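4.2 Setup and maintenance of the teleoperation cell

The Durnum cell is used to collect two-handed demonstrations for the Fenance project. The operator works with a pair of hand-held grippers, and jaw opening and force are logged for each side. The previous group left the cell running but without written procedures. This section records the setup as we now use it and the repairs made in February.

Both grippers are wired. Each cable is brought out on the outer side of its gripper so that the space between the jaws stays clear. Cable slack is set with the jaws nearly touching over the middle of the table, then checked again with the arms at full reach. Before this rule was adopted, the left connector worked loose during long sessions and the log showed short gaps. 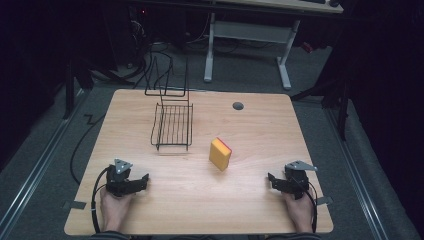 Figure 7. Operator position with both grippers, dish rack and sponge on the table.

Jaw zero is set at the start of every session. The jaws are closed by hand and held for 15 seconds while the Clegg logger averages the encoder reading. The left gripper should read 1154 counts when closed and 2656 when fully open. The right unit was rebuilt with a different encoder magnet and closes at 1332. Any closed reading more than 15 counts off is treated as a fault, and the session does not start.

Two faults were found. The first was drift in the right closed reading, traced to a set screw on the jaw pinion that had backed out. The screw was cleaned, refitted with thread locker and left overnight. The second was the left connector described above. The crimp was remade and a strain relief fitted at the gripper body.

After the repair the Brarneck check routine was run on both sides: open, close, hold, repeat. The right reading stayed inside the limit. The left side showed no gaps, although one run was stopped early by a full disk and has not been repeated.

Remaining work: replace the left jaw pads, label both connectors, and move the zero check into the logger start script. Spare crimps are in the second drawer with the encoder magnets.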